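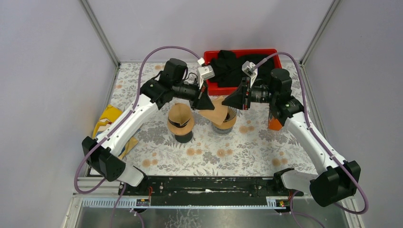
Re: [handwork-list] The two arms at Girkness, what changes for the finishing table?
Last updated in August
Replies: 4 | Shares: 2

Dear all,

I read the message from the Surdu workshop and I want to answer from our side, because in Girkness we have the arms since spring. First I quote the part which I answer:

> We make 2,000 covered baskets and jars in a season, and the cloth covers are all put on by hand. Management at Flonunel tells us that a pair of arms will take over the covering, and that the people will "move to higher tasks." Which tasks? Has anyone on this list seen what they are? Our piece rate is counted per cover, so if the arms do the covers, what do we get paid for?

About the tasks. In our room the higher tasks are three, and I do not find all of them higher. Somebody cuts and presses the cloth pieces, somebody lays them out for the arms, and somebody corrects the folds at the end. The laying out is new work. A person can take a piece from any heap, but for the arms we must think where every thing lies. In the first month I went home with a tired head and rested hands, and before it was the opposite.

The speed is not what the brochure promised. On our best shift the arms covered 201 containers. Two experienced people did 375 in the same hours, with talking. The arms are careful when they hold a piece between the two grippers, but soft cloth is difficult, and a stiff paper cover is easier for them than a thin cotton one. If your covers are thin, please ask for a trial with your own material before anybody signs.

About the pay, this is the important point. Our piece rate was also per cover. We asked to change to an hourly rate before the arms started, and we got it in writing — with the average of the last 400 hours as the base. My advice is to do the same, and not to wait until the first payslip. The colleagues at Heno waited, and they are still discussing it.

One thing I did not expect is that I miss the covering itself. The correction of folds is small work, always the fault of something else, and you do not finish a piece from beginning to end. We now change places every two hours, which helps. Nobody in our room lost the job, but two places were not filled again after retirement, and I think you should ask about this also.

I can send our agreement to whoever writes to me off the list. It is four pages, and I will translate the difficult parts.

With friendly greetings from Girkness

You receive this message as a subscriber of the list. To get the monthly newsletter instead of single messages, change your settings.
This archive uses cookies to remember your reading preferences. Accept | Decline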